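Tredura Storage Guide
Section 4: Pairing, folding and storing children's gloves

4.1 Scope

This section covers the sorting and storage of small knitted and fleece-type gloves at the end of the drying cycle. It applies to household use and to nursery cloakrooms fitted with Tredura shelf units. Leather, waterproof and heated gloves are dealt with in Section 5. Mittens on a cord are dealt with in Section 6.

Gloves must be fully dry before any step in this section is started. Drying is described in Section 3.

4.2 What you need

A clear, flat table at a comfortable standing height.
One open basket with slotted sides, for each child or each size.
Name tapes or tie-on labels.
A soft clothes brush.

Note: Do not use a lidded box in place of the basket. Fluffy yarns hold moisture at the cuff after they feel dry to the hand, and a closed box will keep it there.

4.3 Preparing the table

1. Wipe the tabletop with a dry cloth. Fluffy yarn picks up crumbs and grit.

2. Check the edges of the table for splinters, raised trim or clamps. Keep knitted items well clear of any of these.

3. Place the basket to one side of the working area, on the side of the hand you use less.

4. Tip the gloves out on the table. Do not work from the drying rack.

4.4 Folding a pair

Read all of the steps before starting. The fold is the same for left and right gloves.

1. Take one glove and turn it the right way out. Push each finger through from the inside with a blunt rod or the handle of a wooden spoon.

2. Lay the glove flat and smooth the cuff.

3. Place its partner on top, palm to palm, with the fingers together.

4. Tuck both thumbs in across the palm.

5. Fold the cuff end over towards the fingers to form a thick, rounded bundle. Leave the fingers showing. Any spots or other decoration on the back of the hand should stay on the outside, where they can be used to tell one pair from another.

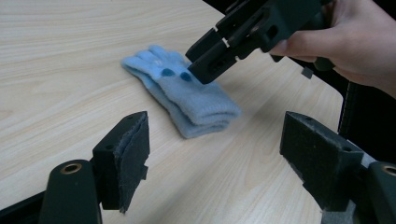

6. Press the bundle once with the flat of the hand. It should stay closed without a band or a peg.

7. If the bundle springs open, unfold it and repeat from step 2. The usual fault is a cuff that has been left twisted.

Caution: Do not turn one cuff inside out over the other to hold the pair together. The ribbing loses its stretch and the glove will slip off in use.

4.5 Checking for a true pair

Gloves bought in sets of several pairs are often close in colour but differ in the cuff or in the decoration. Carry out this check whenever more than one pair of the same colour is in use, and after any wash in which pairs have been separated.

1. Unfold the gloves and lay them on the table separately, with a gap between them. It does not matter which way the fingers point.

2. Compare the cuffs first. The knit and the shade should agree. On many children's gloves the cuff is darker than the hand, as with the grey-blue cuffs and sky blue hands of the pair used for this section.

3. Compare the length of the middle fingers. A difference of up to 2 mm is normal in a fluffy knit.

4. Turn both gloves over and look at the backs. Sewn-on dots and similar trimmings should be firm. Pull each one gently between finger and thumb.

5. Look for a thumb that is still folded under. This makes a glove look narrower than its partner and is a common reason for a good pair being rejected.

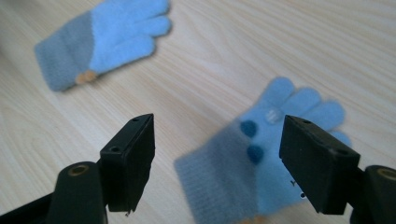

Vanderleia Quintana: We had been putting single gloves straight into the lost property tray after the first wash. With the cuff check done first, most of them found their partner the same afternoon. I would add that the brush should be used before the comparison, as matted yarn looks like a different shade.

Recommendation adopted. Brush each glove lightly from cuff to fingertip before step 2 where the surface is matted. Brush in one direction only.

Caution: Remove from use any glove with a loose trimming if it is worn by a child under three. Do not refit the trimming with glue.

4.6 Placing pairs in the basket

1. Start with an empty basket. Turn it over and tap the base to clear lint from the slots.

2. Hold the bundle at both sides and keep it level until it is over the rim. A bundle held by one finger of the glove will come undone.

3. Lower the bundle. Do not drop it.

4. Set the first bundle against one end wall, with the fingers facing upwards.

5. Add further bundles beside it in a single layer. The small basket takes 12 pairs. Do not start a second layer.

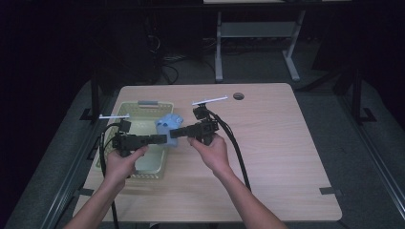

Page last modified: 25 October 2025

6. Tie the label to the rim at the end nearest the front of the shelf. Write the size on the label, followed by the name or room.

7. Slide the basket on to the shelf. Leave a gap of 29 mm on each side so that air can pass through the slots.

Note: Shelf units supplied before the change of bracket have a narrower bay. In these units fit one basket per bay and leave the remaining width clear.

4.7 Single gloves

Keep single gloves in a separate basket marked SINGLES. Do not fold them. Lay them flat with the cuffs at the same end, and go through the basket once in November, when the winter gloves come back into daily use.

4.8 Faults and remedies

Bundle opens in the basket: cuff twisted, or thumbs not tucked in. Refold as in 4.4.

Musty smell: gloves stored damp. Return to Section 3 and wash the basket in warm water.

Yarn caught in a slot: do not pull. Push the loop back from the outside with a blunt needle.

Label missing: see 4.6, step 6. Spare labels are listed in Appendix B under Small Parts.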